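# Sostell Gluten-Free Baking Flour, 3000 g Bag

Item no. 1061

Sostell is a plain white flour blend for people who bake without wheat. It replaces all-purpose flour cup for cup in most cakes, muffins, quick breads, pancakes and cookies. This is the large bag, packed for households that bake every week. It has a fold-down top with a paper tie.

**Ingredients:** white rice flour, potato starch, tapioca starch, brown rice flour, xanthan gum.

No milk powder, no sugar, no salt and no raising agent. You will need to add your own baking powder or soda. If your recipe already calls for xanthan gum, leave it out.

## How it bakes

The blend takes up liquid more slowly than wheat flour. Let batters stand for a few minutes before they go in the pan. Banana bread and other loaves made with fruit need no other change. For drop cookies, chill the dough first or they will spread.

It is not meant for yeast bread. For that, use Langat Bread Blend, which has psyllium husk in it and is sold separately. Pie crust works, but the dough tears when rolled thin. Roll it between 2 sheets of parchment and patch any gaps with your fingers.

Sift before measuring. The starches settle in shipping and a scooped cup can come out heavy. If you bake by weight, use the same weight as the wheat flour in the recipe.

## Storage

Keep closed, in a cool dry cupboard. After opening, use by the date stamped on the bottom seam. The flour can be frozen in a sealed tub. Bring it back to room temperature before baking.

The full bag fits in the Nustico flour bin (large), with a little room left for a scoop. It does not fit in the medium bin.

## Changes to this item

In February the brown rice flour was moved to a finer grind. Older bags can feel slightly gritty in shortbread. The recipe is otherwise the same.

## Shipping and returns

Bags ship in a carton with paper fill. Orders of 2 or more bags may arrive in separate cartons. Unopened bags can be returned. Opened bags cannot, unless the seal was broken on arrival. In that case keep the bag and the carton and write to us with your order number.
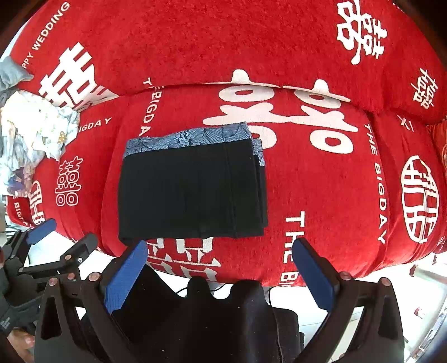
*Folded black cloth with a blue-grey patterned band, on red plush.*

## Also from Sostell

- Oat flour, certified gluten-free
- Pancake mix, unsweetened
- Viko baking powder, aluminum-free, in a resealable can

Page updated 16/07/2023. Check the label on your bag for the current ingredient list before use.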